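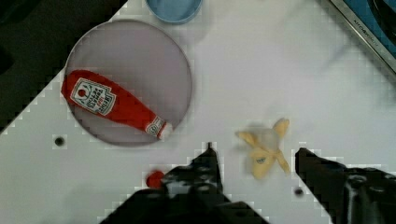 Plush ketchup bottle on the plate, peeled banana beside it.

Last updated March 30, 2023

3. Laying out the play kitchen table

1. Wipe the white tabletop and let it dry. I use a plain damp cloth!
2. Put the big plate down first, then lay the ketchup bottle across it.
3. Set the light blue bowl right up against the plate.

Note: the banana's peel flaps can stay open, I like it that way.
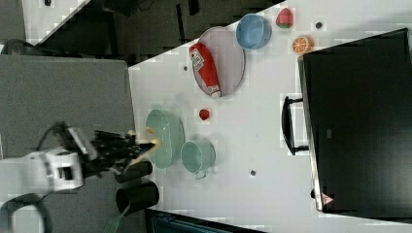
BASKET AND MUG

4. Stand the mint-green mug next to the basket, nearly touching (mine always end up like that).
5. Add the strawberry and the orange slice on the bowl side.

Caution: small round pieces are a choking risk, so keep them away from kids under 3.

Questions? Write to Etelka Gulyás at Netstead | © 2023 Netstead | Back to top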